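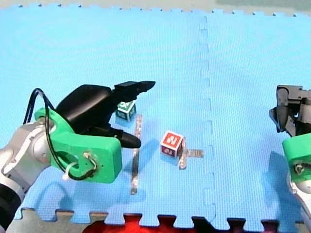 *Blue foam mat, two tiles joined.*

I keep getting asked which denture cleaning trick works, and most of the ones I see passed along don't impress me. A few notes, updated 8/30/20.

**Baking soda paste.** Fine on a mug. On a denture I'd skip it, and the same goes for whitening toothpaste. Plain dish soap and a soft brush do the job.

**Vinegar soak.** Kiều Dương swears by it for the chalky stuff. Maybe. I'd keep it away from anything with metal clasps, and rinse well.

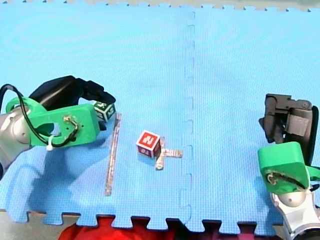

**Hot water.** No. Acrylic can warp, and then it won't sit right. Lukewarm is plenty.

**Tablets.** The Barkau ones fizz nicely - fizz is not scrubbing. You still have to brush. I paid 13 dollars for a box and went back to soap.

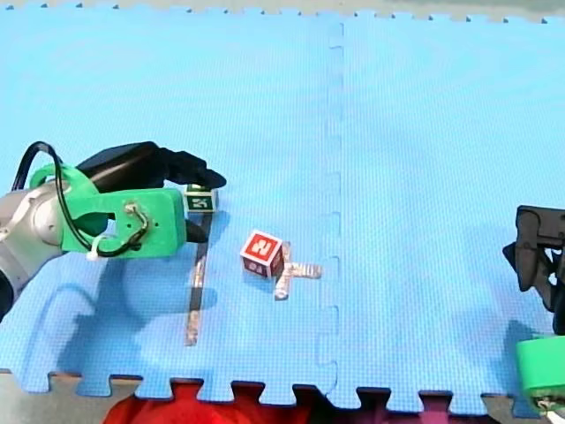
**Night guards.** Same rules, cooler water. Let the case dry open, and wash the case too, which Marin Radulović went all of May without doing.

**Ultrasonic baths.** The Edurus page claims 948 happy users. I'd like to know who asked them. Put a folded towel in the sink before you clean anything - that tip I do trust.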